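Fórum > Bijuteria e miçangas > Montagem e fios > Nylon, seda ou cabo de aço?

Nylon, seda ou cabo de aço para colar comprido?

tati_fiandeira
18/1/22
Oi, gente! Passei o fim de ano desmontando colar velho da família (tinha uns da minha avó, outros de brechó) e agora estou doida para remontar tudo. Quero fazer um colar comprido, daqueles de dar duas voltas no pescoço, misturando contas de tamanhos bem diferentes. Minha dúvida é o fio. Sempre usei nylon de pesca, mas o último que montei ficou duro, todo ondulado, parecendo que saiu da caixa naquela hora. Uma colega do curso jura por fio de seda com nó entre cada conta. Outra diz que só cabo de aço revestido presta. O que vocês usam em peça comprida e um pouco pesada?

beto_alicate
Cabo de aço revestido, sem pensar duas vezes. Uso o Linis de 8 metros há anos e nunca tive um colar arrebentado de volta na minha mão. Terminal de amassar em cada ponta, alicate bom, acabou. Seda é linda, mas em colar com conta facetada de furo malfeito a borda vai comendo o fio, e um belo dia você está de quatro no chão do restaurante catando bolinha.

nadir_dos_nos
Ai, Beto, lá vem você com esse cabo! Eu respeito, mas discordo quase inteira. Cabo de aço tem memória também: se dobrar uma vez na gaveta fica a quina marcada para sempre, e aí o colar pende torto. A seda com nó cai que é uma maravilha, acompanha o corpo, e se arrebentar você perde uma conta só, porque o nó segura as outras. Já remontei colar de 200 contas em seda, tudo com nó, e foi a coisa mais gostosa que fiz naquele ano (meu marido dizia que eu estava em transe). Dá trabalho? Dá. Mas que caimento!

O furo áspero se resolve com alargador de furo, aquele fininho de ponta diamantada. Duas giradinhas com a conta molhada e pronto.

beto_alicate
Nadir, alargar furo de 200 contas eu passo, obrigado hahaha. Sobre a quina, é só guardar pendurado.

tati_fiandeira
Adorei a briga, continuem! Comecei a separar o que vou usar. As amarelas são minhas preferidas e queria que ficassem na frente, perto daquela facetada esbranquiçada. As escuras eu pensei em deixar para a parte de trás, subindo para o fecho. A verdinha clara ainda não sei onde entra.

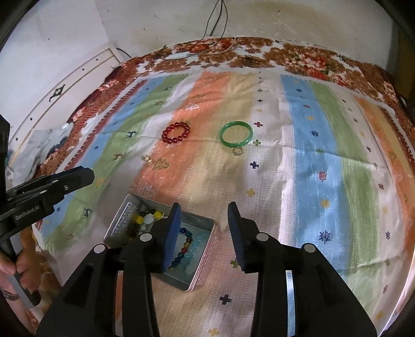
Graziela
Tati, antes de escolher o fio, veja os furos! Em colar desmontado a gente sempre acha conta com furo de tudo quanto é largura, e isso decide mais que o gosto. Se uma conta grande tem furo largo e você passa um fio fino, ela dança e engole a vizinha pequena. Aconteceu comigo num colar de presente, em dezembro, na véspera da entrega. Tive que abrir tudo e enfiar miçanguinha dentro do furo da conta grande, como se fosse uma bucha. Deu certo, fica invisível, mas eu preferia ter visto antes.

Faça assim: pegue o fio candidato, passe em cada conta e puxe de leve para os lados. Se mexer muito, separe. Quando acabar você vai ver se a maioria pede fio grosso ou fino, e aí metade da discussão desses dois aí em cima já está resolvida.

nadir_dos_nos
Graziela tem toda a razão, e acrescento: com seda o nó precisa ser maior que o furo, senão ele entra na conta e some. Para furo largo eu faço nó duplo ou uso a seda dobrada. Treine num pedaço com contas feias antes de ir para as boas.

mestre_do_fecho
Chegando para defender o pobre do nylon. O nylon que a Tati usou era de pesca, né? Aí ondula mesmo. O trançado próprio para bijuteria é outro bicho, macio, dá nó, não fica com aquela cara de mola. O Semple é o que eu compro, vem em carretel pequeno e tem um monte de cor. Só queime a pontinha com cuidado e de longe, que ele derrete rápido e deixa uma bolinha preta horrorosa se você bobear.

Outra coisa: para dar duas voltas, quanto você está pensando de comprimento? Muita gente calcula pelo colar pronto e esquece o que o nó consome.

tati_fiandeira
Era de pesca sim, confesso! Peguei da caixa do meu pai. Não pensei no comprimento ainda, ia cortar "bastante" e ver no que dava 😅

nadir_dos_nos
Não faça isso, criatura! Com seda e nó em tudo, corte pelo menos o dobro do colar pronto, e ainda deixe uma sobra boa para o fecho. Emendar no meio do caminho é um desgosto. E meça com barbante no espelho, vestida com o tipo de roupa que vai usar com ele. Uma gola alta muda tudo.

beto_alicate
Com cabo, sobra de um palmo e está ótimo. Só dizendo.

mestre_do_fecho
E o peso, Beto? Colar longo com conta grande puxa o terminal o dia inteiro. Já vi terminal amassado escorregar, sim senhor. Eu passo o cabo duas vezes quando o furo deixa e coloco um protetorzinho de fio na argola.

beto_alicate
Escorrega quando amassam com alicate de bico comum, que só achata. Com o alicate próprio, que dobra o terminal, nunca me escorregou. Mas o protetor eu uso também, concordo com você nessa.

Kieran Dolan
Boa tarde a todos, moro fora e leio o fórum para não perder o português. Aprendi a montar com um senhor chamado Dennis Wainwright, numa oficina em Surnley, e ele misturava os dois: cabo na parte da frente, onde ficam as contas pesadas, e seda com nó nas laterais, que encostam no pescoço. A união fica escondida dentro de uma conta de furo maior. Dá um pouco de raiva nas primeiras tentativas, mas o resultado é muito confortável. Ele pesava os colares na balança de cozinha e, para os modelos compridos, não gostava de passar de 40 gramas.

nadir_dos_nos
Kieran, que ideia linda!! Como ele prendia a seda no cabo? Argolinha?

Kieran Dolan
Sim, o cabo terminava num laço pequeno com terminal, e a seda era amarrada nesse laço. Uma gota de cola no nó e depois a conta grande deslizava por cima.

Graziela
Copiei para o meu caderno. Para quem quiser seda, a Zamdale voltou a ter o carretel de 700 metros, é muita coisa para uma pessoa só, mas dá para rachar entre várias. Eu ficaria com uma parte do cru e uma do marrom, se mais alguém topar.

nadir_dos_nos
Eu topo! Quero do cru.

tati_fiandeira
Eu topo também, um tanto do cru. Vou testar os furos hoje à noite do jeito que a Graziela ensinou e fazer um pedacinho com nó para ver se tenho paciência. Se eu não tiver, Beto, vou atrás do seu cabo sem vergonha nenhuma.

beto_alicate
Espero sentado, com o alicate na mão 😂 E bota a verdinha do lado de uma das amarelas, vai por mim.

Contato | Regras do fórum | © Todos os direitos reservados | Voltar ao topo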